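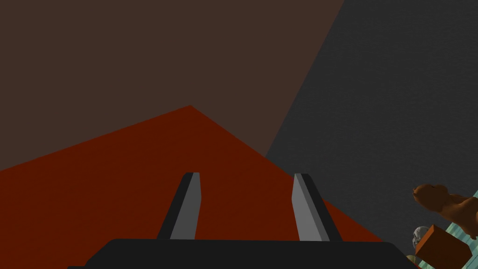
Ticket: Sourdough starter tracker stops logging overnight
Product: Troso (desktop, home kitchen edition)
Status: Solved, leaving open for comments
Priority: Low (medium if you ask my bread)

Original report

Hi all! First ticket from me, and I want to start by saying I love this program. I've been keeping bread notes in Troso since January and my loaves have never been better. But something odd is going on with the overnight log and I'd love some help figuring it out.

I have a cheap temperature probe taped to the side of the starter jar, plugged into an old laptop on the kitchen counter. Troso reads the probe and draws that lovely curve so I can see how warm the jar stayed. It works perfectly all evening. Then at 2 a.m. the line goes flat and stays flat until I wake the laptop up and click Reconnect. Same thing every night. The notes, the feeding timer and the recipe scaler are all fine.

What I expected: a curve all night long.
What I get: a curve, then a ruler.

Log from last night, copied from the Activity tab:

1:58 a.m. probe OK
1:59 a.m. probe OK
2:00 a.m. probe not responding, holding last value
2:01 a.m. probe not responding, holding last value
(the same line, over and over)
6:40 a.m. reconnected by user

Things I tried before writing

Restarted Troso. No change.
Restarted the laptop. No change.
Moved the probe to the other USB port. No change, although now the cable reaches the jar without crossing the cutting board, so I'm keeping it there.
Turned off sleep mode in the power settings. I was sure this would be it! Still flat at 2 a.m.
Fed the starter. It was happy. The log wasn't.

Reply from support

Thanks for such a clear report, and for the log. The fixed time is a really useful clue. A loose cable or a tired probe would drop out whenever it felt like it, so we'd look for something scheduled. Could you check these for us?

1. In Settings, Probe, what is the reading interval? If it's set to 300 seconds, please try 60.
2. In Settings, Storage, is there a limit on saved readings? The default is 2000 and older ones get rolled into the archive.
3. Is anything else on that laptop set to run in the night, such as a backup or a virus scan?

Update from me

Okay, this was fun. I went through the list after dinner.

The interval was already 60. I changed it to 300 for a night just to see, and the dropout came at the first reading after 2, so it doesn't care how often we ask.

The storage limit was at the default. I cleared the archive anyway (I exported it first – I'm not throwing away a whole winter of starter history) and the line still went flat on schedule.

Then number 3. I had completely forgotten that I installed Firkwood on this laptop ages ago to back up family recipes to an external drive. Guess when it runs! I opened it up and there's a checkbox called "Pause other USB devices during backup." It was ticked. There's a matching setting to bring them back afterward, and that one wasn't ticked. So every night Firkwood paused my probe, did its job, and left it paused.

I unticked the first box and went to bed feeling like a detective.

Next morning

A full curve! It's beautiful. I can see the exact point where the heating shut off, the slow slide down, and then the little climb when the kitchen warmed up again. I had no idea the counter got that chilly before dawn. No wonder my dough was sluggish on cold mornings.

I've since moved the jar into the cupboard above the fridge, and the line is much smoother. The rise is faster too, and I've stopped adding that extra spoonful of flour to make up for it.

Reply from support

Great find! We'll add a note about backup software to the probe help page. If you'd like to keep the USB pause for faster backups, ticking the second box should also work, but please let us know how it goes, as we haven't tried it with that version.

Update from me

Tried it with both boxes ticked. The probe comes back by itself after 13 minutes, and there's only a small flat bit in the curve. I can live with that, but I've gone back to having both off, because the backup isn't much slower and I like my line unbroken.

One small request while I'm here: could the graph show a gap when the probe isn't responding, or maybe a dotted line? Holding the last value looks so much like a real reading that I trusted it for weeks. I was telling people my kitchen had a wonderfully steady temperature – it doesn't!

Reply from support

Logged as a feature request and linked to this ticket. Dotted line it is, if we can get it to draw nicely on older screens.

Comment from another user

Same problem here with a probe in a yogurt maker, only mine dropped at noon. Checked my backup schedule after reading this and there it was. Second box ticked, all good now. Thank you!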